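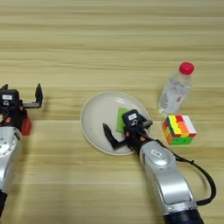
The Clekden undercounter dishwasher at the Lodivstead kitchen stops partway through the final rinse and shows the low rinse temperature warning. The wash part of the cycle completes as normal. Load is crockery only, mostly round white plates with a raised rim, stacked in the peg basket with the rim facing the door. The rim matters a little because it holds water if the rinse is cut short, and the plates then need to be dried by hand. Glassware goes through a separate machine and is not covered by this ticket.

Ticket: 281
Opened: 19 April 2023
Raised by: Grigoris Chrysikopoulos
Priority: normal
Status: closed, with one follow-up

Fault as reported
Warning appears near the end of the cycle. Pressing Start clears it and the machine will run again, but the warning comes back on the next load or the one after. It is worse in the morning. Detergent and rinse aid both topped up. Salt topped up. No water on the floor. The machine was descaled by Michailidis before the fault began, and the service sheet gives no other work done.

Reply from support
Please check the following before a visit is booked.
- Inlet valve fully open and hose not kinked behind the machine.
- Inlet strainer clean.
- Machine left to reach ready state before the first load. The Ready light should be steady. If it is still flashing, the boiler has not finished heating.
- Rinse arms turn freely by hand, upper and lower.

Also confirm whether the supply is hot or cold fill. The setting in the service menu has to match.

Customer update
Valve open. Hose had a slight bend where the machine had been pushed back, now straightened. Strainer had grit in it and was rinsed under the tap. Both arms turn. Supply is cold fill. I do not have the code for the service menu so cannot confirm the setting.

Ran three loads after cleaning the strainer. First two completed. Third stopped with the same warning. The Ready light was steady before each one - I waited for it.

Reply from support
Thank you. The strainer needed doing but is unlikely to be the whole fault. A blocked strainer normally gives a fill timeout, which is a different warning. A steady Ready light followed by low rinse temperature points to either the boiler element, the boiler sensor or the fill setting. Service menu code sent separately.

When you have the menu open, please note the fill type and the boiler reading at the start and end of the rinse. Leave the other values alone. The dosing settings are in the same list and are easily changed by mistake.
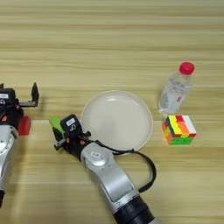 Light wooden table top, with paler and darker bands in the grain.

Customer update
Fill type was set to hot. The previous value is not written down anywhere, so I cannot say if it was changed at the descale or was always like that. Boiler reading was at the set value when the rinse started and had dropped well below it by the time the warning came up.

Changed fill type to cold, saved, switched off at the isolator and back on. Setting was held after the restart. The cycle is now longer, with a pause before the rinse.

Reply from support
The pause is expected. With cold fill selected the machine waits for the boiler to recover before it opens the rinse valve. With hot fill selected it does not wait, and the incoming cold water pulls the temperature down. That fits the readings you gave, and fits the mornings being worse if the pipework has been standing overnight.

Please run it through normal service and report back. If the pause gets longer from one day to the next, stop and tell us, as that would suggest scale or a weak element.

Customer update
No warnings since the change. Pause is steady. Plates are coming out hot enough to dry in the rack. Staff had been opening the door during the pause, thinking it had finished, which restarts the wait. A note has been taped to the front panel.

Resolution
Incorrect fill type in service menu. Set to cold. Inlet strainer cleaned and hose straightened at the same time. No parts used.

Follow-up
Michailidis to check the boiler element at the May visit and record the fill setting on the service sheet.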